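Aluminum bottles: which cleaning and reuse tips hold up

Every few months another list goes around telling you what to do with the aluminum bottles soda comes in now.

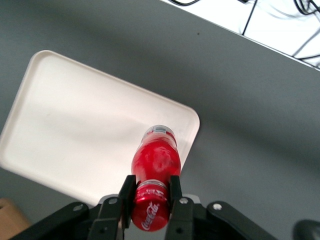 Rinse them with vinegar, fill them with rice, freeze them overnight, turn them into bud vases. I have tried most of it over the past couple of years, and I'd keep maybe a third.

Draining upside down

Fine as far as it goes. The neck is narrow and the shoulder slopes, so water left in a bottle standing upright will sit there for days. Turn it over with the cap off. What the lists skip is that a bottle standing on its mouth on a flat counter seals itself, and the last spoonful stays inside. Lean it in the corner of a dish rack, or prop it at a slant in a shallow plastic tray. I bought a Veren bottle stand for this and gave it away. A slanted bottle drains just as well for no money.

Wash the cap on its own. Syrup dries in the threads, and that is where the smell comes from when people swear the metal has "gone off."

The rice trick

Put in a spoonful of dry rice, some warm water and a drop of dish soap, then shake. It does loosen dried syrup. It also leaves you fishing for the three grains that won't come out. A narrow brush does the same job, and the cheap one from the supermarket works as well as the Halonen with the bent handle, which costs four times as much and doesn't reach the bottom any better.

Skip baking soda altogether. It's alkaline, it dulls bare aluminum, and these bottles have a thin liner inside that you don't want to scrub. The same goes for steel wool and for the dishwasher. I ran one through on the hot cycle to see, and it came out with chalky patches around the base.

Refilling for drinking

I don't, beyond the same afternoon. The liner was made for one filling, and you can't see whether you've scratched it. Plenty of people refill theirs for months and report no trouble, which tells you very little about the liner. If you want a metal bottle to carry every day, buy one with a wide mouth that you can get a sponge into.

Vinegar, lemon juice and tomato anything should stay out of them. So should bleach, even diluted.

Keeping drinks cold

"Stays cold for hours!" No. It's a single thin wall. I put a full one from the fridge on the kitchen table next to a glass bottle, and after 60 minutes I wouldn't have wanted to finish either. Metal feels colder in the hand, and I suspect the whole claim rests on that. It does chill quickly in ice water, so if you forgot to put the drinks in, that's the way to go.

Don't put a full one in the freezer. Soda expands as it freezes, and you will be wiping down every shelf.

Dents and scuffs

There's a tip about filling a dented bottle with water and freezing it to push the dent out. I tried it on two. One bulged at the base and wouldn't stand up afterward, and the other kept its dent. For scuffs on the printed coating, use a damp cloth and leave it at that. Polish made for bare metal (I used Zeltorlow, since it was under the sink) takes the color off along with the mark.

Uses I've kept

A bud vase, with a handful of gravel in the bottom or it tips over. A weight for holding down a tablecloth outdoors, filled with sand. A mold for nothing, whatever you may have read, because you can't get anything out of it.

Cutting one open for a planter looks easy in the videos. The edge is sharp enough to slice a finger, and the Fundico edging tape sold for covering it peeled off mine after 9 days on a damp windowsill.

Otherwise, recycle it. Empty it, give it a quick rinse, and check with your town about the cap, as some want it on and some want it off. Don't crush it flat if you're taking it back to a deposit machine, because the ones near me read the barcode and spit back anything bent.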